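Notebook - chair demos, Wenda, January, started 9:40

Task for this batch: pull chair out from table, turn it a bit, push it back in. Operator does it by hand with the head cam on, then Omar replays the hand tracks on the arm side. Target 300 good ones, stop at 200 if tracking is still bad after lunch.

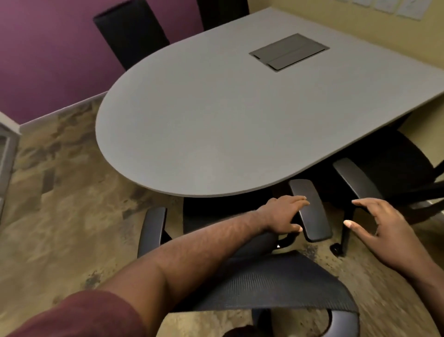
Floor Vanhove wants both hands on the chair before it starts moving. I had been letting people grab with the left and pull right away, and the policy learned exactly that - goes in one handed and the chair swings. So new rule, both hands settle, short pause, then pull. Threw out 11 from first thing this morning.

Grip notes
- armrests OK. top of backrest OK but the replay likes to tip it
- mixed grips (one armrest, one backrest) go in their own folder, dont mix with the rest
- fingers open before contact, closed after. Tracker loses the thumb otherwise
- look down at the chair the whole time. Marisol keeps looking up at the door when someone walks by and we lose the hands for half a second

Mesh backs are a pain for depth. Holes all over, comes back as noise at seat height. Yaqin says fill from the previous frames, I say just mask it and use the armrests for pose. Tried the mask on clip 749, looked fine, replay landed maybe a finger width to the left. Good enough for now.

Carpet drag - casters catch when the chair turns, operator pushes harder without noticing and we dont record force. Urkix gloves would give us that but they're still with the Quezada people. Email Dolores again!!

Speed: too fast. Slow down the pull, count to three in your head. Omar had to stretch everything by half to keep the arm under its limit and then teh timing of the release is off.

To do
- redo calibration after battery swap, forgot it yesterday
- split pull / turn / push into seperate labels
- ask Floor if a failed push (armrest hits table edge) counts as a recovery demo or gets tossed. I'd keep them

Back on at 1:15, Marisol operating, me on labels.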